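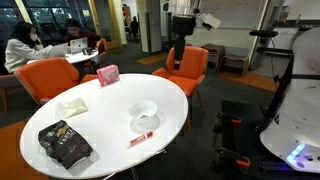
Will the table-clearing robots at Urnitz replace anyone on the facilities crew? The crew stays the same size, and its members will spend less of the day picking up after other people.

Urnitz, which runs shared offices, said it will bring robots from Allent into its Wavden building starting in September. The robots will clear small items from tables in the lounge and break areas, such as bowls, markers and snack packaging, and sort them into items to keep and items to throw out.

The Wavden building has 404 desks and some 600 people coming in on a busy day. Clearing tables now takes the facilities crew about a third of each shift. Under the new plan, that time goes to repairs, room setups and requests from tenants. Pay and hours do not change.

Each crew member will get 2 days of paid training on starting, stopping and checking the robots. Crew members can pause a robot at any time and do not need a supervisor's approval.

Tenants can keep working while a robot is in the area. Anything left on a desk will not be touched. Items a robot cannot sort go to the front desk, where they are held until 6 p.m. the next working day.

Urnitz will decide on its Pumphrey building after the crew at Wavden has reported back.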